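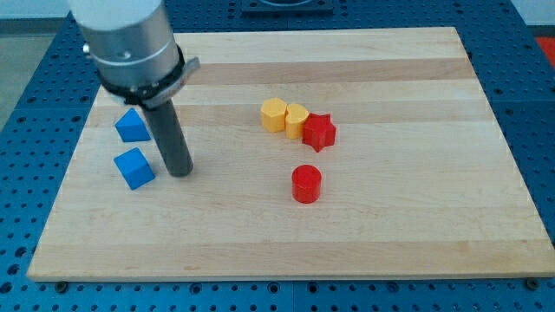
Courses > Machines at Work > Handouts > Week 9

This site uses cookies to remember your login. By continuing you agree to our cookie policy. Accept | Settings

Week 9: Can a machine do the chores yet?
Notes by Takumi Sakai

Welcome back, everybody, and thank you for the lively argument last week (I am still getting emails about the dishwasher). We ended on whether a robot could be trusted to clear a table, and I promised we would slow down and look at what clearing a table asks of a machine before we decide.

Start with pushing. It sounds too easy to deserve a lecture, I know! But think how much of a day's tidying is really pushing: crumbs to the edge of the counter, the salt back beside the pepper, a box slid down the bench to the next person. You don't grip any of those things. You nudge, you watch, and you nudge again a little differently when the thing turns on you, and it nearly always does turn on you unless you push it right through the middle.

A robot with a plain rod for a finger has the same trouble and fewer ways out of it. A cube pushed on one corner spins. A cylinder standing on end may slide nicely or may tip over, depending on how high up you touch it. A star has little hollows in its sides where a rod can settle, and that can be a help or a nuisance. And when two blocks are touching, you can't move the first without asking what the second will do.

Now put that in words, the way a person at home would. "Move the red star next to the blue cube." The machine has to work out which block is meant, find a way around whatever is in between, and know when "next to" has been reached. Please think about that last one before class, because you will find you don't agree with your neighbor about it.

Where does this leave the chores? My own view, and you are welcome to fight me on it, is that the shop floor is well ahead of the kitchen. In the Stokalton reading, the Dravberg packing line moves 2,000 cartons a shift, but they are all the same carton, arriving the same way up. Kitchens are not so kind. Tsutomu Higuchi makes the opposite case in his chapter, and he makes it well, so do read him through to the end even if the middle section on friction drags a bit.

For next time:
Higuchi, chapter 10
Milov case study, first half only
One page on a chore you did this week, with every push, lift and wipe written down in order. Pick a short chore. Last year somebody chose laundry and we were there until dark.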